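Speaker notes: The Night Boats of Lotberg
Friday, December 6, 2019

(Wait for people to find chairs. Lights down after the welcome, not before.)

Good evening, everyone, and thank you for coming out on a cold night to hear me go on about a place where it was, when I last saw it, a very warm one. I'm going to talk about the Night Boats, the festival they hold every May in Lotberg, and I'll try to leave time for the practical questions, because I know half of you are here to find out where to park.

Start with the town. Lotberg sits on a bend of the Stirko, a slow brown river with stone steps going down to it on both sides. For most of the year it's a quiet place with a good bakery, a market on the square and a church whose clock runs a little fast (I missed a bus by trusting my watch over it, so take my word, the bus drivers go by the church). Then, for one night in May, the whole town turns off its lights.

(Pause here. People like to picture it.)

The story, as it was told to me over a very long lunch, goes back 226 years, to a spring when the river came up over the lower streets in the dark. The ferry families rowed from window to window with a lantern at the bow of each boat, taking people off. There were 41 boats. So every year 41 boats go down the river, each with one lantern, and each still carries the name of the family that rowed it. Some of those families are long gone, and a neighbor rows for them. I find that very moving, and I've cried at it twice, so don't be embarrassed if you do too!

Order of the evening. The bells stop at sunset. Shopkeepers on the Ospina, which is the long curving street that runs down to the water, put out candles on their windowsills, and there's a sort of hush that comes down the hill with the dark. Then a horn sounds from upriver and the first boat comes around the bend. No music at all until the last boat has passed under the bridge. After that, plenty of music, most of it brass and most of it loud, and it goes on well past the hour when I'm any use to anybody.

(If we're running long, skip the next part and go to food.)

There was a time when the boats nearly stopped. The old lanterns were falling apart, and for a few years people made do with whatever they had at home, including, I'm told, a bicycle lamp. A workshop in the next village now makes them in tin and glass to the old pattern, and you can buy a small one for your own windowsill. I have mine on the table by the door and you're welcome to pick it up afterward.

Food. Please eat the zirnuner. It's a flat bun with onion and caraway, folded over smoked fish, and they sell it from carts at the top of the steps. Buy it early, while there's still enough light to see what you're biting into. There's a sweet one too, with plums, and I've never managed to choose between them, so I have both.

Where to stand. The bridge is the obvious spot and it fills up by late afternoon. I'd go to the east bank, below the old tannery, where the steps are wide and you can sit down. Bring a cushion. Bring a sweater as well, the river is chilly after dark even in a warm spring.

Getting there. The train gets you as far as the junction and the bus does the rest. Lotberg has 50 hotel rooms in all, and they go by February. Families rent out spare rooms too, and that's what I'd do: you get breakfast and you get the stories. For drivers, the field behind the school holds 525 cars, and it's a pleasant downhill walk from there, less pleasant going home.

(Drink some water. Ask for questions. Repeat each one for the back row.)

Last thing before questions: the reading list and the bus times are on the sheet by the door, and please take a lantern postcard, I printed far too many. 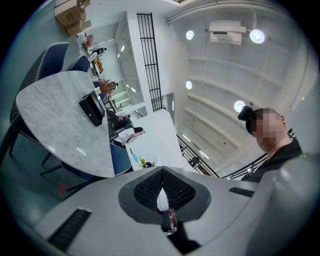

Dark shirt, open collar, headgear on.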